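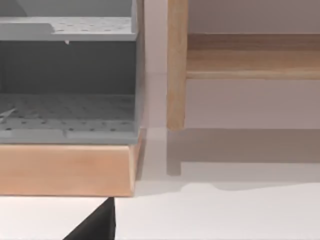 gobnait_od
Which control rate are people using for the student sim challenge? Ours is the Sullwood course arm with the Trodico gripper model.

moynihan_lab
31 Hz for the policy, 225 Hz for the inner joint loop. Anything slower on the inner loop and the contacts start to chatter.

wulwood4
Disagree on the inner loop. We ran 111 Hz all semester with softer contact stiffness and got no chatter. The extra steps only cost you render time.

moynihan_lab
Softer contacts let the fingers sink into thin parts. The April rules score penetration depth.

wulwood4
Only past the tolerance – read section 39 again.

gobnait_od
Section 39 covers the base link. Fingers are scored separately. I'll run both settings with the same seed and post the logs.

wulwood4
Fix the solver iterations too, or the comparison means nothing.

gobnait_od
Will do.
– Gobnait Ó Dálaigh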